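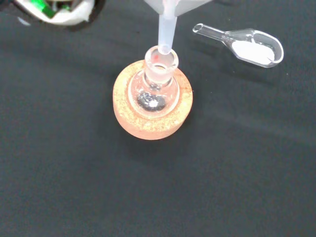
I spent most of January sorting out how I get powder into a flask without wearing half of it. It's a small thing, but I do it often enough that it was worth a few evenings.

The flasks are round-bottom ones with a ground neck. They don't stand up by themselves, so each one sits in a cork ring. I have two sizes of ring and I mostly use the bigger one, even for small flasks, as it slides less when I bump it. I used to use a rolled-up dish towel. It works until you try to set a funnel in the neck, and then the whole thing leans over.

The funnel matters more than I expected. My old one was glass and had a stem that was too thin for anything but liquid. Powder went down about an inch and packed. I'd tap it, nothing would happen, I'd tap it harder, and a plug would drop all at once and puff back up out of the neck. A plastic funnel with a wider stem fixed most of that. I bought mine from Jacobs, along with a bag of 32 rubber caps I didn't need, to get up to the minimum order.

The stem should end a little way inside the neck, below the ground part. If it stops higher than that, dust settles on the ground glass and the stopper won't seat properly. You then have to wipe the joint with a twist of paper, and some of what you weighed goes in the trash with the paper. I lost 47 milligrams that way on one batch, which I only know because I got annoyed and weighed the paper before and after.

For the weighing itself I've gone back to a glass scoop, the kind with a wide end to hold the powder and a narrow end to pour from. Paper is cheaper and plastic boats are lighter, but in winter the air in my workroom is dry and powder clings to plastic. Glass is better about that. You tare it, fill it, write down the number, tip it into the funnel, and weigh it again with whatever stayed behind. The difference is what went in the flask. I skipped the second weighing for years.
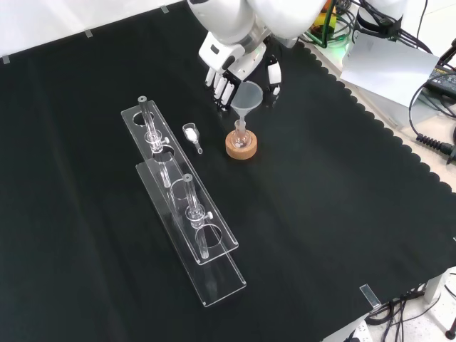 Ans Maes wrote to me after my last post and said I should stop tapping the funnel with a spatula altogether. She holds the stem lightly between two fingers and turns it a little each way, and she says the powder comes down by itself if it's dry. "If it isn't dry, no funnel will help you," she added. She also thinks a rinse at the end is better than chasing the last grains with a brush.

I tried the turning and she's right. It takes longer, maybe a minute for a full scoop, but there's no puff. I do the rinse only when I'm going to add solvent anyway. If the powder has to stay dry I leave the last grains where they are and let the second weighing account for them.

The other change was the cloth. I'd been working on a bare dark top, and it's fine for cleaning up, but glass skates around on it and every small knock sounds like something breaking. A black cloth is quieter, and white powder shows up on it right away. It does have to be shaken outside afterward and washed on its own. Mine is a plain tablecloth from the Vevcombe market, with a wavy hem, and it hangs over the front if I don't pull it straight.

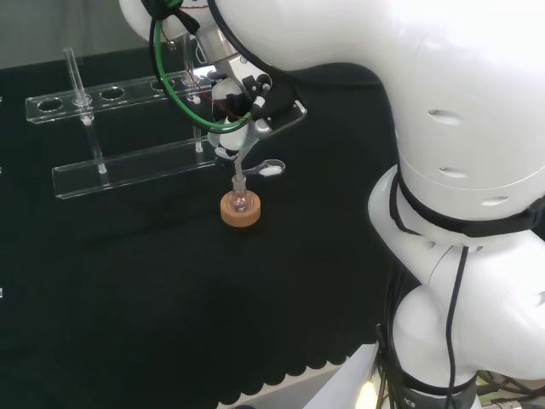

I also keep the test tube rack on the cloth now. It's clear acrylic, two plates with posts between them, and it used to live on the windowsill, where I'd reach across the flask to get to it. Putting it on the left, at an angle, means my sleeve doesn't pass over the funnel. I only keep out the tubes I'm using. A full rack is heavier and harder to knock over, but I kept picking up the wrong tube.

Willy Maes has the same rack and says the holes are a little tight for older tubes. I haven't had that problem. I did scratch the top plate by cleaning it with a scouring pad, so use a soft cloth and dish soap.

Next I want to do something about labels. The ones I have come off in the wash, and I'm down to a grease pencil that I have to sharpen with a kitchen knife.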